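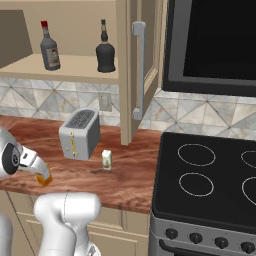 Deux bouteilles rangées dans un placard de cuisine. L'une est en verre gris-bleu, l'autre est presque noire.

Comment fabrique-t-on le verre ?

Le verre est partout dans une maison : aux fenêtres, dans les ampoules, sur la table. Pourtant, on le fabrique surtout avec du sable.

De quoi est-il fait ?

Le sable qui sert à faire du verre contient beaucoup de silice. La silice est une matière très courante dans les roches. Pour qu'elle fonde, il faut la chauffer très fort, plus fort que dans n'importe quel four de cuisine. On lui ajoute donc de la soude, qui l'aide à fondre plus facilement. On met aussi du calcaire, sinon le verre s'abîmerait au contact de l'eau.

Dans le four

Le mélange est versé dans un grand four qui reste allumé jour et nuit, pendant des années. Il devient une pâte orange et brillante, un peu épaisse comme du miel. Une machine coupe cette pâte en grosses gouttes. Chaque goutte tombe dans un moule, et on souffle de l'air à l'intérieur pour la gonfler. La pâte se colle aux parois du moule et prend la forme d'une bouteille.

Il faut ensuite la refroidir lentement dans un long tunnel. Si elle refroidissait trop vite, elle pourrait se casser.

Autrefois, on soufflait toutes les bouteilles à la bouche, avec un long tube de métal appelé canne. Certains artisans travaillent encore ainsi. À la verrerie de Matubbar, on peut les regarder faire le jeudi. L'atelier accueille des groupes de 20 enfants et la visite dure 60 minutes.

D'où viennent les couleurs ?

Le sable contient souvent un peu de fer, qui donne au verre une teinte verte. Pour obtenir d'autres couleurs, on ajoute de petites quantités de métaux. Le cobalt donne du bleu, le chrome donne du vert. Le verre foncé a une utilité - il laisse passer moins de lumière. L'huile d'olive, par exemple, s'y conserve mieux.

Et après ?

Une bouteille vide peut être fondue pour en faire une nouvelle, et on peut recommencer très souvent. Le verre jeté est trié, lavé puis cassé en petits morceaux. Ces morceaux s'appellent le calcin. Ils fondent plus facilement que le sable, et le four consomme moins d'énergie.

Attention, tout ne va pas dans le conteneur à verre. La vaisselle, la porcelaine et les miroirs n'ont pas la même composition. Les bouchons et les couvercles se trient à part.

Les mots à retenir

Silice : matière que l'on trouve dans le sable.
Canne : tube qui sert à souffler le verre.
Calcin : verre cassé prêt à être refondu.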